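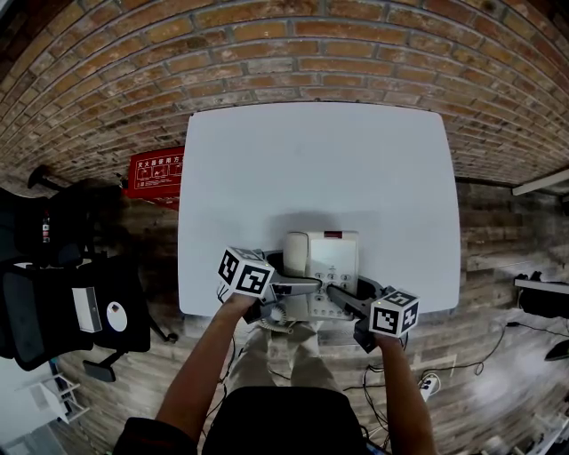 Figure 7.1 Two hand-held grippers with fiducial marker cubes at work over a desk telephone, viewed from the head.

Chapter 7
From Marker Poses to Gripper Trajectories

Chapter 6 ended with a set of synchronized video files and a calibrated camera. This chapter covers the software that turns those files into something a controller can follow: a time-stamped path for each gripper, expressed in a coordinate frame that a robot arm can share. By the end of the chapter you will have built a small pipeline that reads head-view video, detects the square patterns on each marker cube, estimates the pose of the cube, and writes out a smoothed trajectory for the left and right tools.

The desk telephone in Figure 7.1 will be our working task for most of the chapter. It suits the purpose because it puts several different demands on the same recording. A handset has to be gripped along its length and lifted clear of a cradle. A keypad button is small, and a fingertip that lands a few millimeters off will press its neighbor. A coiled cord moves whenever the handset moves and may pass in front of a marker. An error that would not matter for the handset can ruin a key press, so a single accuracy figure for the whole recording tells us very little.

7.1 What the detector sees

A fiducial pattern is a square with a known size and a known arrangement of black and white cells. Given the four corners of one pattern in an image, the camera intrinsics and the lens distortion model, we can solve for the position and orientation of that square relative to the camera. Look at the brick wall in Figure 7.1, which bows across the top of the picture. It is a reminder that wide lenses bend straight lines, and that corner coordinates must be undistorted before any pose is computed. Skipping this step is the most common cause of trajectories that look fine in the middle of the image and drift near its borders.

One square alone gives a weak estimate of tilt. When the pattern is small or nearly face-on, two quite different orientations can explain the same four corners almost equally well, and the solver may flip between them from one image to the next. A cube helps with this. If two or more faces are visible, all their corners can go into a single solve, and the false orientation usually fits so badly that it drops out. In the exercises you will use the Cernach recordings, which come with the cube geometry already measured. Readers working with their own hardware should complete the procedure in Section 7.4 first.

7.2 Three frames and how to keep them straight

The pipeline uses 3 coordinate frames: the camera, the marker cube, and the tool tip. The detector gives us the cube in the camera frame. The offset from cube to tip is fixed by the construction of the gripper, apart from the opening of the jaws, and is measured once. Multiplying the two transforms gives the tip in the camera frame.

That would be enough if the camera stood still. A head-mounted camera does not - every nod of the wearer appears in the data as a motion of both grippers. We therefore need an estimate of the camera's own motion, and Section 7.5 obtains one with the Toladitz tracker, using static features such as a table edge or the joints of a wall.

Write transforms with both frames in the name, as in cam_T_cube and cube_T_tip. In a correct product the inner names match. This habit costs a few keystrokes and catches most ordering mistakes before the code is run.

7.3 Gaps, outliers and smoothing

Hands, cords and the grippers themselves will hide markers from time to time. The sample log distributed with this chapter holds 395 images, and the left cube is lost in 2 separate stretches. Short gaps can be interpolated, linearly for position and with spherical interpolation for rotation. Long ones should be marked as missing and left that way. A planner that is handed a made-up path will execute it.

Smoothing comes last. Remove flipped poses and jumps first, then filter what remains, and keep the raw values in the output file next to the filtered ones. A heavy filter rounds off the brief downward motion of a key press - exactly the part of the path we care about.

Before You Start

Install the chapter tools and check that the viewer opens the sample log. Review homogeneous transforms (Chapter 3) and camera calibration (Chapter 5) if either is unfamiliar.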